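Subject: Re: [henumton-grippers] width channel drops out mid-take

From: Sheldon Melnyk
To: henumton-grippers list

Same fault at our end, so you can stop blaming your cable, Ginette.

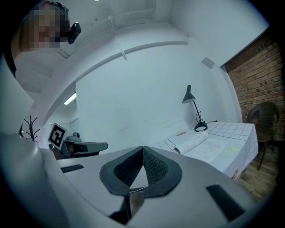
We had it twice last month and I put it down to a flat battery both times. In May it came back on a fully charged unit and I started keeping notes. What we get is the jaw width value freezing at whatever it last read. The pose keeps updating and the video is fine, and the logger doesn't complain. You only find out when you plot it.

Ginette Chan wrote:
> Has anyone else seen the width go flat partway through a recording on
> the hand-held units? Ours did it on the left gripper only. Video is
> good, tracking is good, width sits at one value to the end of the file.
> Reseating the cable seemed to help but I wouldn't swear to it. Takes
> before the fault look normal. I'm on the Burkmont firmware, haven't
> touched the config.
>
> Also, is there a check for this in the import script or do I write one?

To your second question, there is no check. The script tests for missing samples and a frozen value isn't missing. I went back through our set of 3,662 takes with a crude test (same reading for the last quarter of the file while the gripper is moving) and 2,881 came through clean. Plenty of the others are people holding the jaws still on purpose, so don't read that as the fault rate. I'm going through them by hand and it's slow.

On the cause, I opened one of ours and the connector behind the encoder board had backed partway out. There's no latch on it. I pushed it home, put a dab of silicone on the side and ran 20 takes without a dropout. That's one unit, so treat it as a guess — Gemechu Wolde has the other opened up now and will post what he finds.

What worries me more is replay. Sylvie Pelletier ran one of the bad files on the Lauritsen arm before we knew, and the jaws stayed shut the whole way through the approach and drove into the fixture. The force limit tripped and nothing was bent, but her hand had been in there a minute earlier. Please don't replay anything unplotted until this is sorted.

Ginette, can you send me the raw log from the left unit, not the converted one? And which board revision is it? Ours are both rev 2.

Sheldon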